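About the Zarholm Handling Lab

Zarholm is a small robotics research lab. We study how robot arms learn to handle everyday objects by copying people, and we have worked on one question for most of our existence: how much of what a robot learns at one table carries over to the next one.

The lab was started by Amedeo Orlandini and Jui-lin Tsao, who had been building low-cost arms in a rented workshop and wanted a place to run longer studies. Carmela Benedetti joined in the first December to set up the recording software. Reshma Oosthuizen leads data quality and Lino Orlandini builds and repairs the hardware. Lino and Amedeo are cousins.

What we work on

Most of our time goes into a training method we call Narkomus. A person guides the arms through a short task while the cameras record. Each recording is then split at the points where a gripper makes or breaks contact with something. The model is trained on those shorter pieces first and on whole tasks later.

We came to this after a long stretch of poor results. Our earlier models were trained on whole tasks from start to finish, and they did well as long as the object sat close to where it had been during recording. Move it a hand's width and the arm would close on air. Looking through the failures, Reshma saw that nearly all of them began in the last moments before contact. The reach was fine. The final approach was what went wrong, and it made up only a small part of each recording, so the model had seen very little of it compared with everything else.

Splitting at contact lets us give those moments more weight. It also makes bad recordings easier to spot. A piece that should end in a grasp and doesn't can be pulled out without throwing away the rest.

How we record

We use two-arm tabletop stations with servo-driven arms and small cameras. The table is kept plain so the model has to attend to the object. Objects vary a great deal on purpose: stiff boxes, soft cloth, knitted things, items that are partly see-through. Clear and smoky plastics are hard on cameras, and fabric changes shape every time it is touched. We want both in every set.
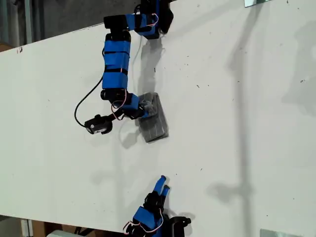
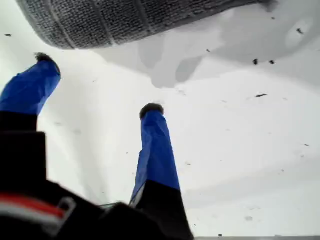
Table work at Zarholm. First picture: gripper at the corner of a translucent box. Second picture: two gripper fingers under a gray knitted item.

Each set of recordings has 200 runs. Sixteen object types are used across a set, and the person guiding the arms is asked to change the starting position between runs. Operators work in short blocks. Tired operators make slow, hesitant recordings, and the model learns the hesitation along with everything else.

What we found

Our main result so far is a modest one. When we trained on contact pieces first, the model needed fewer full recordings to reach the same success rate on objects it had seen before. On new rigid objects it did better than our older models. On new soft objects the gain was small, and in one of our three comparison rounds there was no gain at all.

We think the soft-object result comes down to how we mark contact. With a box, the moment of contact is clear in the motor readings. With cloth it is not - the fabric gives way and the readings drift up slowly. Two people marking the same recording by hand will often pick different points. Jui-lin is now testing a version that marks a span of time in place of a single moment. It is too early to say if it helps.

We also tried to skip the hand marking entirely and let the software find the splits from video alone. That did not work well enough to use, and we have set it aside.

Tools and shared work

Sowa is our recording and review program. It lines up camera views with motor readings and lets a reviewer step through a run and move the split points. Carmela maintains it. We give copies to other labs that ask, along with the written guide our own operators use.

Vindwood is our collection of checked recordings. Runs that fail review are kept in a separate folder with the reason noted, and several visitors have told us they found that folder more useful than the main one.

Visiting and contact

We take three student researchers at a time, each for one semester. Applicants should be comfortable with basic programming and willing to spend part of the week guiding arms, as everyone here does, including the founders. Past experience with robots is not required.

Visits from other labs and from school groups can be arranged by writing to the office. Please tell us how many people are coming and whether you would like to try the controls.

Page last updated 18 Aug 2024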